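Notes on the Grurdale vigil and the public record

November 29, 2022

Last month's vigil outside the Grurdale council offices has now been discussed at two meetings of the council and in a number of letters to the local paper. As I attended the vigil from beginning to end, and as several of those letters have disagreed on matters of plain fact, I have thought it proper to set down my own account.

The gathering was called by the Painemal Fellowship, which has met in the town for many years and which opposes the renewal of the lease on the former army training ground. The present lease expires in October next year. The council has stated that it wishes to hear the views of residents before a decision is taken, and the vigil was intended by its organisers as one such expression of view.

Those taking part stood on the pavement to the left of the main steps. Banners were held at waist height so that the entrance remained in view, and a clear path was kept for members of the public who had business inside. One letter has claimed that the doors were blocked. I was standing within sight of them throughout and they were not.

Mr Hemant Ahuja opened the proceedings with a short address. He spoke of the cost of the training ground to the nearby farms, chiefly in noise and in damage to the lane, and asked that the land be returned to common grazing. Mr Benjamín Salinas then read the names of those from the district who have died in service since the ground was first leased. There was silence for two minutes. It was well kept, including by those across the road who had come to express the opposite opinion.
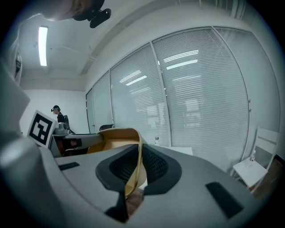 Black-and-white marker on a white board, office interior.

The opposing group deserves a fair description, which it has not so far received. Its members carried a single banner in support of the lease and made no attempt to interrupt. Their spokesman told me that the training ground brings trade to the town in the winter months, when there is little other custom, and that the farms are paid for any damage. I do not share his conclusion – the payments have been slow and the lane remains in poor repair – but it is a reasonable argument and it was put with courtesy.

A petition was presented at the close. It carried 143 signatures and was received at the front desk by a member of the council's staff, who gave a written receipt. The council's own rules require 200 signatures before a petition must be debated in full session. The Fellowship has been informed that further names may be added until the end of the consultation, and sheets are available at the Emport reading room during its usual hours.

I would ask those who write on this subject to distinguish between the vigil itself and the remarks made afterwards on the Usonano discussion pages. Some of those remarks were intemperate. They were not made by the organisers, and the Fellowship has written to the council to say so.

Correspondence on this post may be sent in the usual way. Letters which concern the condition of the lane should be addressed to the highways office, which keeps a separate file.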